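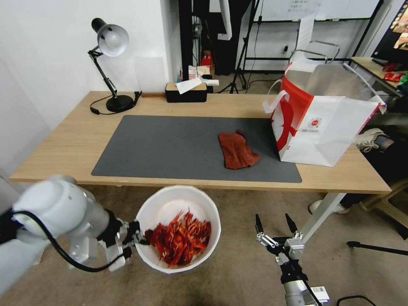

5.3 Operation during the Pevstead open day

The results in Sections 5.1 and 5.2 were obtained with the laboratory closed to outside traffic. To see how the system behaves under less controlled conditions, we ran it during the November open day at our Pevstead site, using the same policy weights and the same controller settings. No fine-tuning was done between the laboratory trials and the open day. The policy had been trained on 3118 teleoperated episodes recorded at Pevstead and at the Multley annex, none of which had visitors in the room.

The work area was a desk with a dark gray mat. The two arms worked from the front of the desk, each fitted with a parallel gripper. Tasks were drawn from the household set described in Section 4 and combined rigid containers, flexible goods and cloth or leather items. Figure 6 shows one configuration: the left gripper holds the rim of a round white plastic bucket containing dried red chili peppers, while the right gripper is open and holds nothing. A suede work glove lies on the right half of the mat, and a white paper shopping bag stands beside it, partly over the mat's right edge.

The bucket is of interest mainly for its grasp. A rim grasp leaves the center of mass well away from the fingers, and loose contents can shift when the arm accelerates. We therefore limited the speed of the holding arm whenever the gripper width indicated a rim grasp. The limit was set by hand from earlier tests at Multley and was not changed during the day. The bag poses a different problem. Its fabric handles have no fixed shape and may stand in front of the opening, so a grasp point computed from a single view is often out of date by the time the arm arrives. The policy re-plans at 8 Hz, and this rate was kept for all open day runs.

Visitors were allowed to walk around the desk and to stand behind it. This was a deliberate departure from the laboratory protocol. Legs, shoes and chairs appear in the lower and outer parts of the head view, and the background contains furniture and other items unrelated to the task (see again Figure 6, where a person's white shoes are visible below the bag). We did not mask these regions. Turcotte's segmentation front end, used in our earlier work, would have removed most of them, but it adds a delay that we wanted to avoid.

An operator, Doaa Ezzat, remained at the stop switch for the full demonstration and logged each intervention by type. Interventions were classed as visitor-related (a person reached into the work area), perception-related or mechanical. Runs ended by a visitor reaching in were excluded from the success rates but kept in the timing data. Logs were written through the Witel recorder with a buffer of 2000 frames per camera – enough to recover the approach phase before each stop.

Two limits of this setting should be noted. Object placement was partly left to visitors, so start positions do not follow the grid used in Section 5.1. In addition, the order of tasks followed audience requests and was not randomized. The open day runs are therefore reported separately in Table 4 and are not pooled with the laboratory trials.

Figure 6. Head view of the Pevstead work area, with the left gripper on the bucket rim and the right gripper open.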